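Makis Tsoukalas runs two-arm data collection at Dalberg. The current task uses paper gift bags, and the target is 3,475 accepted episodes. "We have 3,335," he said. "The last ones are slow."

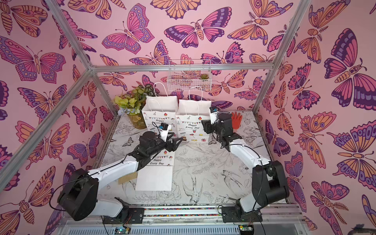 ## Wallpaper and rejects

The butterfly walls are deliberate. "A plain background gives you a policy that works on plain backgrounds."

Lifts with both arms have their own label. The grippers take the bag from opposite sides, and paper folds if they disagree.
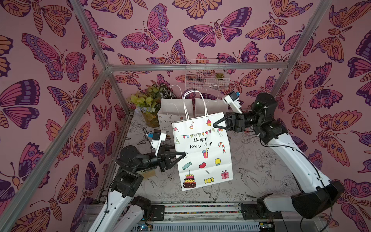 Tsoukalas rejects any episode with a pause of more than 40 frames. "The model copies hesitation very well," he said. Wrist and fixed views are checked for sync on Sunday, in batches of 35.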